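3. Materials and Layout

3.1 Plates and trays

Cleaning studies usually take the sink as the place of work. We were interested in the stage before that, when plates are scraped and scrubbed at the table and then stacked or carried off. In small kitchens much of the work is done there, and the order in which it is done depends a good deal on where things have been put down.

The plates used throughout are round, white, and undecorated. An earlier round of the study used a mixed set from the Sperling line with a painted rim, and two of our raters kept scoring the rim pattern as residue. We dropped the set and repeated those sessions. Plain white has its own drawback. Pale food such as rice starch or yogurt is hard to see on it, so all test soils were tinted before they were spread.

Trays stand in for the places where a plate or a tool goes between steps. They are rectangular and differ in color, which lets a rater write "green" or "gray" on the sheet and be understood. We tried marking them with numbers on tape first. The tape lifted after a few washes and left glue behind.

3.2 Soils

Two soils were prepared. The first was a tomato and oil mix, spread thin with a brush and left for 55 minutes at room temperature. The second was a starch paste, made up in batches of 300 ml and used the same morning. Batches kept overnight in the refrigerator thickened and came off in one piece, so they were thrown out. Both soils were weighed onto the plate, and the plate was weighed again after scrubbing on a kitchen scale that reads to one gram. The scale is coarse for this purpose, and we rely on it only to catch large misses.

Placement of the soil matters more than we expected at the start. A patch near the middle is cleared early in nearly every session. A patch close to the rim is often passed over twice -- once on the way in and once on the way out -- and may still be there at the end. Gebreyes had noted the same thing in his pilot work at Orkura, with bowls in place of plates.

3.3 Scrubbing tools

Tools were picked for color and for size in relation to the plate. A tool that covers most of a plate hides what it is doing, and the rater has to wait until it is lifted. A small one leaves the surface in view but takes more passes. We settled on a green scrubber of middling size. Green does not occur in either soil, and it stands out on white. The tool was rinsed between plates and replaced after each block of sessions, whether or not it looked worn.

3.4 Arrangement on the table

All sessions used a wooden table with a visible grain. The wood has drawbacks for this work. It is not the same shade all over, and it reflects light unevenly, so that a water mark can be missed on the paler parts. We kept it anyway. Most people eat at a wooden table, and a gray lab bench would have told us little about theirs.

Plates were set out in groups of three with two trays close by, as in Figure 4. Spacing was not fixed to the centimeter. Schmieder set each table by eye from a printed sketch, and a second person checked it against the same sketch before the session began. Of the 61 tables set this way, four were corrected at the check, each time for a tray that had been turned the wrong way.

The central plate is treated separately in the analysis. It can be reached from either side, and its neighbors limit how far a tool can swing past its rim. Raters scored it in four quarters, starting at the upper left and going clockwise.

Figure 4. Three round white plates and two rectangular trays, one green and one dark gray, on the wooden tabletop. The green scrubber is over the upper left part of the central plate. 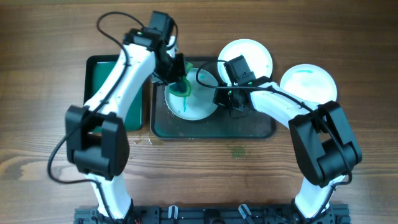
3.5 Scoring

Each quarter of a plate received a score from 0 (untouched) to 3 (no visible residue). Two raters worked separately and did not see the weights. Where they differed by one point the mean was used, and where they differed by more the plate was looked at again under a desk lamp. Most of the large differences came from starch at the rim. Scores for the outer plates were pooled after a first look showed no clear gap between left and right.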